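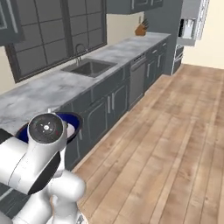 The bowl day
5 September 2022

I have to write this down tonight while I'm still buzzing, because I was supposed to be in bed an hour ago and there's no chance of that.

The simulator arm picked up the blue bowl and I was the one who told it how! Me, eleven years on the prep line, two years of wrist trouble, no computer skills past the ordering sheet. I sat at the desk by the dry store with the kitchen up on the screen, the long marble counter with the sink set in it and the gray cabinets running off down the room, and the arm holding that bowl over the near end of the counter. I think I grinned at it like an idiot. Kristaps came over with his coffee to see what I was making noises about.

So, for the record, how we got to this. Drikeo told us in June that they'd be trying out arms for the fetching and carrying side of the job, meaning bowls, trays, empties, getting things to the wash. Cellero does the software. Everybody in the break room had an opinion by lunchtime and most of them were gloomy. Mine too, I'll admit. I went home and did the sums on the mortgage that same night.

Then Ivars Stankevičius put up the sheet asking for people from the floor to work with the training kitchens, four places, same pay, two shifts a week off the line. I put my name down mostly so I'd hear bad news before anyone else. I did not expect to like it this much.

The practice kitchens all have names. Xavier is the one I've been on, and Urkness is the next one, which people say is horrible (narrow, and the counters are at odd heights). You set up a job and let the arm have a go at it, then you go back over the attempt and mark where it did something a kitchen person wouldn't. That last part is what they need us for. The Cellero people are very sharp, but they'd marked as fine a run where the bowl went down right on the lip of the sink. It stayed there, technically. Anyone who has worked a Saturday wedding knows what happens to a bowl on the lip of a sink. I wrote that in the notes box and the next day there was a new rule about it, with my initials next to it.

Bowls have been my project since last week. The trouble is where to take hold. We grab a bowl any old way and our hands sort it out, and I'd never once thought about how until I had to put it into words. Thumb in, fingers under, tip it toward you a bit if it's full. I spent half of yesterday walking around my own kitchen picking things up slowly, and my daughter asked if I was feeling all right.

Our run today was number 2108. I put the number on the back of my hand in pen so I'd remember it for this, and it's still there, a little smeared.

Things I want to remember that aren't the bowl:

Kristaps Lūse is still worried and he's not wrong to be. He said moving bowls is how he started, it's how I started, and if the arms take that, where does a kid of seventeen come in? I didn't have a good answer. I said maybe they come in at the desk, and he said a kid who's never carried anything can't mark an arm for carrying it badly. I've been chewing on that all evening. I'm going to bring it up with Ivars, because it's a real point and it should come from one of us.

The line felt different this afternoon when I went back to it. I kept noticing how much of the shift is walking. To the rack, to the sink, back to the rack. If something else did the walking I could do sauces the whole time, and I would love that — I haven't had a full afternoon on sauces since before the wrist.

There are thirteen of us on the floor and Ivars says thirteen is the number for next year as well. I asked him to put it in an email. He laughed, and then he did send it, so I've printed it and it's in the drawer with the passports.

Plates next. Stacked ones! I already have half a page of notes about stacked plates, and I made my daughter time me unloading our dishwasher after supper. She wants paying.

Must buy more wrist tape. Ring Mom about the weekend.

Contact | © 2022 Notes from the Prep Line | Back to top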